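Rusby 2: the annotation tool I wanted all along

By Debora Zuccaro
August

Print this page | E-mail this page

I have been using Rusby for most of the summer and I have become slightly tiresome about it in the office, so I may as well be tiresome in writing. Rusby is desktop software for people who collect manipulation demonstrations with hand-held grippers and then have to turn the recordings into something a policy can learn from. It reads the video, finds the fiducial markers, works out where each gripper was at every moment, and gives you a timeline to cut, label and export. The whole lot lives in one window. After two years of stitching together scripts written by people who have since left, I could have wept.

Setting up

The installer worked first time on my laptop and on Lâm Tiêu's much older desktop. You tell it the size of your marker cubes, load a lens calibration and point it at a folder. The calibration screen is lovely: it draws the error over the image, so you can see at once if the edges of a wide-angle lens are being handled badly. Mine were. Ten minutes of waving a board about and they weren't.

The manual is short and written in proper sentences (by Jytte Hafþórsson, according to the first page, and whoever that is deserves a pay rise).

Tracking

Tracking two cubes at once is where our old scripts fell over. If one hand passed in front of the other, the labels would swap, and you'd find out a week later when the policy tried to do everything the wrong way round. Rusby fits both cubes together across the sequence and keeps a separate identity for each, left and right, with a coloured bar under the video that fades as it grows less sure. I scrub straight to the faded bits. It's such a small idea and it has saved me whole afternoons!

I fed it our tabletop recordings, a black cloth and some small succulents on a round table, one person working with a gripper in each hand. Cubes turn away from the camera all the time in this sort of work, especially when you reach for something low, and Rusby copes with a tilted cube far better than I'd hoped. A third marked gripper, held by somebody sitting near the table, can be excluded with one click on its marker and stays excluded for the rest of the session.

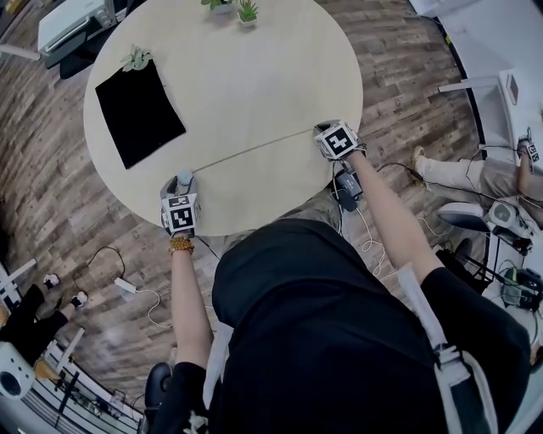
Cutting and labelling

The timeline suggests cuts where both grippers slow down. You drag them if you disagree. I disagreed quite a lot at first, then found the pause threshold in the settings and have hardly touched a cut since. Labels are plain text with autocomplete, and you can attach one to a single hand, so "left holds cloth" and "right moves pot" can overlap without a fight.

Our August batch was 2000 clips. It loaded without a murmur. Search is quick, and you can filter by tracking confidence, by label or by who recorded the clip.

Export

There are six export formats, and the one I need (poses, gripper widths and images, all on the same clock) came out clean. Sólveig Bundgaard, who does our training runs, checked the timestamps against her own reader and sent back a thumbs up, after which I heard no more about it. The Gakanetti plug-in adds a preview that replays the trajectory on a simulated arm and turns the path red wherever a joint limit is broken. I love this. Being able to throw out an unreachable demonstration before it gets anywhere near training feels like cheating.

What I'd change

Undo only goes back one step in the label editor. One! I lost a morning's naming to that and said some words.

Memory use climbs if you leave the preview running. By lunchtime mine was at 80 per cent and the fan was audible from the corridor. Closing the preview pane brings it down again.

Printed marker sheets have to match the built-in family. Stanisława Malinowski at our Jekwood site uses a different set and had to convert them by hand with a text file, and the manual skips over this entirely.

There's no dark theme, if you mind that. I don't.

Would I keep it?

Yes, and we have. I tried Snorradóttir for a fortnight before this and it has the nicer graphs, but it wants one gripper per project and our work is nearly all two-handed. If yours is too, get the trial and start with your messiest recording. The marker conversion is supposed to be fixed in the next release, and I'll add a note under this review when I've tried it.

Print this page | E-mail this page

Contact | Copyright Debora Zuccaro | Back to top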